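Posted September 22, 2024 by Abhishek Rawat
Filed under: Robots, Teaching by Hand, Questions We Get

Ever since we put up the first Melladell videos, the inbox has been full of people asking how you show a robot what to do when there's no code involved. I love these questions, so keep sending them! I've pulled together the ones that come up most. Struan MacBrayne checked the technical parts and made me fix two of them.

What does "showing" a robot a task mean?

You do the task yourself, with a tool in your hand that has the same kind of jaws the robot has. The tool carries a camera, and the camera records what the jaws see while you pick things up, turn them over and put them down. Later on, a program learns from a big pile of those recordings what to do when it sees something similar. You never write "move left, close jaws." You just move left and close the jaws, over and over, on as many different objects as you can get hold of.

Is that the same as remote control?

No, though we do both and people mix them up all the time. With remote control (the fancy word is teleoperation) you're moving a real arm from a distance, using a second, smaller arm or a pair of controllers, and the robot is there doing the work while you record. With the hand-held gripper there's no robot in the loop at all. You can take it to a friend's kitchen. Our arm is called Eris and it weighs far too much to take to anybody's kitchen.

Which one should I start with?

Hand-held, if you're asking me. It feels natural within minutes and you can get through a lot of repeats before lunch. Ewan Kinnear would tell you remote control, and he has a point: when you drive the real arm you find out right away what it can't reach. With the hand tool it's very easy to do some clever twist of the wrist that Eris has no hope of copying. We've thrown out whole mornings of recordings over that.

How many times do I have to repeat a task?

More than you'd like. For picking up a cup and setting it on a saucer we used 500 demonstrations, and it was decent. The folding task took 949 and it still gets confused by dark towels. For something new, try a small batch first and train on it, even if you know it will come out badly. You learn so much from how it fails.

What do I need in the room?

A table, decent light and some ordinary objects. It doesn't have to be tidy, and a bit of background is good for the training, so a shelf full of cases and people walking through are both fine.

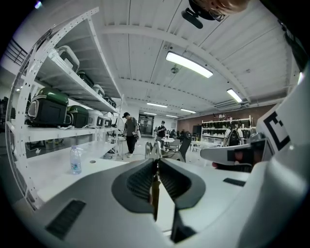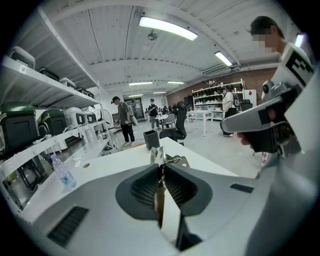

Hand-held grippers at the white table, with the equipment shelves alongside.

The one thing I'd be fussy about is light. If a window throws a moving patch of sun over your table all afternoon, pull the blind, at least for your first set. Once you have something that works, open it up again and record more.

What are the black and white square patterns for?

They're markers, and a camera can find one very quickly and work out where it is and which way it's tilted. Depending on the setup, that helps you track the tool or line up one view with another. Keep them flat and clean. A thumb over the corner of a marker can be enough to lose it, and you won't notice until you look at the recording.

Can two people demonstrate at once?

Yes, and it's great fun. Fraser MacBrayne and Hamish MacAulay did most of our box-passing set together. Agree beforehand who moves first, because two polite people will both wait, and then both go.

Does it matter if I make mistakes?

Small ones are welcome! If you fumble an object and then recover it smoothly, keep the recording, because the robot is going to fumble too and it needs to have seen what comes next. Drop something on the floor and you should delete that one. Same if you stop to talk with the jaws half closed, which I do constantly.

How fast should I move?

Slower than usual, but steady. Kallar, our first training program, learned from my early sessions, where I kept pausing to think, and for weeks it would reach for a block and just hang there over it. If you need to think, do it before you press record.

Can children or complete beginners do this?

Beginners are wonderful at it. They haven't picked up habits, and everyone grabs a sponge a bit differently, which is just the variety you want. Kids can use the hand tool with an adult next to them. Keep fingers out of the jaws.

Where do the recordings end up?

On a drive called Haldane, sorted by task and by who did them. We film in shared rooms, so we blur faces before anything gets passed along. Ask people first anyway.

When is the next open session?

December. We'd like to get 600 recordings of drawers being opened and closed, all kinds of drawers, stiff ones especially. If you have an odd little cabinet you can carry, bring it along!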